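바게리 주민 조류 조사 사업 중간보고

수신: 안암로우 재단 지원사업 담당 오르넬라 사르토리 님
작성: 마를리나 시톰풀
보고 범위: 사업 개시부터 1월 말까지

먼저 결론에 가까운 이야기를 적습니다. 이번 기간에 접수된 관찰 기록은 1685건이고, 그중 검수를 통과한 것은 729건입니다. 신청서에서 저희가 약속한 것은 "바게리 일대 겨울새 분포의 변화를 주민 참여로 파악한다"는 것이었는데, 지금 자료로 변화를 말하기는 어렵다고 봅니다. 숫자만 보면 참여가 활발한 사업처럼 읽히겠지만 저는 그렇게 읽지 않습니다.

검수에서 떨어진 기록의 상당수는 날짜나 장소가 빠진 것입니다. 입력 양식이 장소 항목을 비워 두어도 제출되게 만들어져 있었고, 이 문제는 시범 운영 때 이미 지적되었습니다. 업체에서는 다음 판에서 고치겠다고 답했으나 다음 판이 언제 나오는지는 두 번 물어서 두 번 다 다른 답을 들었습니다. 현재는 담당자가 제출자에게 일일이 연락해 보완하고 있으며, 회신율이 낮습니다.

조사 구간은 아홉 곳으로 계획했고 아홉 곳 모두 한 차례 이상 답사했습니다. 다만 "답사했다"는 말이 구간마다 뜻이 다릅니다. 하천변 구간은 매주 같은 시간에 같은 사람이 걸었습니다. 반면 저크콤 쪽 산자락 구간은 눈 때문에 진입로가 막혀 12월에는 한 번도 들어가지 못했고, 1월에 들어간 것도 오전 열한 시가 넘어서였습니다. 이 둘을 같은 표에 나란히 넣는 것이 맞는지 내부에서도 의견이 갈립니다. 저는 넣지 말자는 쪽입니다.

멋쟁이새 기록은 따로 말씀드려야 할 것 같습니다. 지역 소식지에 이 새가 소개된 뒤로 관찰 건수가 크게 늘었습니다. 새가 늘어서인지, 알아보는 사람이 늘어서인지, 아니면 가슴이 붉은 새는 일단 멋쟁이새로 적고 보는 것인지 구분할 방법이 지금은 없습니다. 사진이 첨부된 기록만 추려 보았더니 딱새 수컷이 섞여 있었습니다. 겨울철에 눈에 띄는 새가 과대 집계되는 것은 이런 조사에서 늘 나오는 문제인데, 신청서에는 이에 대한 대책이 한 줄도 없었습니다. 제가 쓴 신청서이니 제 책임입니다. 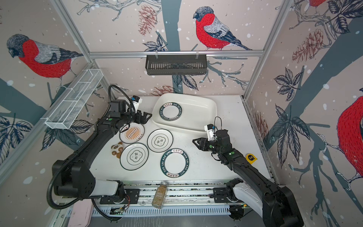
같은 이유로 참새와 박새처럼 흔한 새의 기록은 지나치게 적습니다. 매일 보는 새를 굳이 적어 내는 주민은 드뭅니다. 1월 설명회에서 "흔한 새도 적어 주십시오"라고 안내했고 그 뒤 며칠은 박새 기록이 올라왔지만 곧 원래대로 돌아갔습니다. 안내문을 더 보내는 것으로 해결될 일은 아니라고 판단합니다. 정해진 시간 동안 본 새를 모두 적는 목록 방식으로 바꾸면 나아질 수 있으나, 그만큼 참여자가 줄어들 것도 각오해야 합니다.

트룰투모프 음성 판별 장치에 대해서도 적습니다. 설치한 두 대 가운데 하천변에 둔 것은 물소리 때문에 판별 결과를 쓸 수 없었습니다. 나머지 한 대는 비교적 안정적으로 작동했으나, 장치가 내놓은 종 이름을 사람이 다시 듣고 확인하는 데 드는 시간이 직접 나가서 조사하는 시간보다 길었습니다. 추가 구매를 권하는 의견이 있었지만 저는 반대했습니다. 장치가 늘면 확인할 녹음도 늘고, 확인할 사람은 그대로입니다.

예산은 인건비를 제외하면 계획보다 덜 썼습니다. 절감이라고 부르기는 곤란하고, 겨울철 교육이 미뤄져 강사료와 교통비가 나가지 않은 것입니다. 교육은 3월로 옮겼습니다. 인건비는 앞서 말한 보완 연락 때문에 계획을 넘었고, 하반기에도 같은 추세라면 항목 간 조정을 신청해야 합니다.

잘된 부분을 꼽자면 하천변 구간입니다. 조건이 일정하고 빠진 주가 없어 다음 겨울과 비교할 만한 첫 자료가 될 수 있습니다. 비교 대상이 아직 없으므로 그 이상의 의미는 두지 않겠습니다.

다음 기간 계획
조사 구간은 접근이 확실한 곳 위주로 줄이는 안을 검토합니다.
입력 양식의 장소 항목은 업체 일정과 관계없이 필수로 바꾸도록 다시 요구합니다.
목록 방식 조사는 하천변 구간에서 먼저 시험합니다.
멋쟁이새 기록은 사진이 있는 것만 집계에 넣습니다.

재단에 요청드릴 사항은 성과지표의 조정입니다. 현재 지표는 접수 건수 중심이라 저희가 검수를 느슨하게 할수록 성적이 좋아집니다. 검수 통과 건수와 구간별 답사 횟수로 바꾸는 안을 별지로 보내 드렸으니, 가능하시다면 2월 중에 의견을 주시기 바랍니다.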